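Episode rules for hand-held gripper recording, revision 7

Posted November 16, 2024 in Notes, Automation

I have rewritten the recording rules for the hand-held gripper work at Otside, and since three people asked for the text I am putting the reasoning up along with it. The old rules were a single page inherited from the Qiu project. They were written for bin picking with soft objects, and they don't transfer well to flat parts on a hard table.

Start with the definition of an episode. Revision 6 said an episode begins "when the operator starts the task." Two operators read that two ways. One pressed record with the fingers already closed on the part, the other while still walking up to the table. Revision 7 says the episode begins with the gripper open, held still, with both finger pads and at least part of the target in view. It ends with the gripper open again and clear of the part. Anything before or after gets trimmed, and the trim is done by the person who recorded it, on the same day.

Speed. The limit is unchanged in spirit but now has a number attached: the final approach, from 80 mm out to contact, is done at no more than 50 mm per second. Faster than that and the pose estimate gets jumpy on low-texture surfaces, and a white tabletop is as low-texture as it gets. Outside the final approach, move at whatever speed is comfortable. Don't slow down so far that the motion turns into a crawl with pauses in it. The policy will learn the pauses.

Failed grasps. Keep them if the operator recovered without putting the tool down. Mark them as "recovered" in the log. Discard them if a free hand came in to fix the part. This was the most argued-over clause in the draft and I expect it to be argued over again. My position is that a recovered slip is useful data, and a hand reaching in is contamination. Clandora's published rules drop both, which is simpler to audit and throws away more than I am willing to.

Lighting. Diffuse, fixed, and not changed within a session. Glossy parts are the problem here. A shiny edge produces a highlight that moves with the camera, and the tracker will happily latch on to it. If a highlight runs along the edge being approached, turn the part before recording, never the lamp. Turning the lamp changes every other episode in the session.

Pads. Inspect before the first episode and after every 50. Look at the contact face and at the lower edge, where wear tends to show up first. Replace pads in pairs, even when one side looks fine, and write the change in the log with the episode number. A fresh pad against a worn one gives a grasp that pulls to one side, and we spent most of September looking for that offset in the calibration before anybody checked the rubber. I include myself.

Flat parts get a section of their own. A plate lying flush on a table offers nothing to grip along most of its outline, so the approach has to be planned around whichever edge or corner gives clearance. The rules now ask for the following:

Approach a corner with the pads straddling it, open wider than the part is expected to need.
Hold still for one second before closing.
If anything is resting on the plate, treat the stack as the target and say so in the episode label.
Do not press the pads into the table to get under the edge. It wears the pads and it bends the fingers, slightly, in a way the model of the gripper doesn't know about.
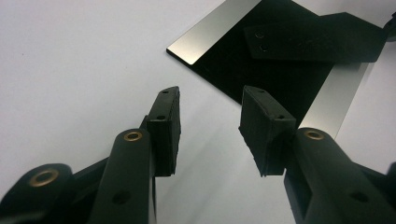 The label wording matters more than it sounds. Under revision 6 we had "plate," "black plate," "panel" and "base" all used for the same item, sometimes inside one session. Stinari's import tool treats each of those as a separate object class, so the counts came out wrong and the train/validation split put the same part on both sides. Labels now come from a fixed list kept with the rules. If an item isn't on the list, recording stops until it has been added. That costs a few minutes and operators dislike it. I have not found a cheaper method.

Changes to the list go through one person per site. At Otside that is me for now.

Two open items. First, the one-second hold may be too long; it adds up over a session and I have no measurement showing that a half second is worse. Second, the rules say nothing about which hand holds the tool. We have one left-handed operator and the wrist angles are visibly different in the trajectories. I lean toward recording it as a field in the log and leaving the operator alone.

Revision 7 applies to sessions started from Monday. Older sessions keep their old revision number and should not be relabeled in bulk.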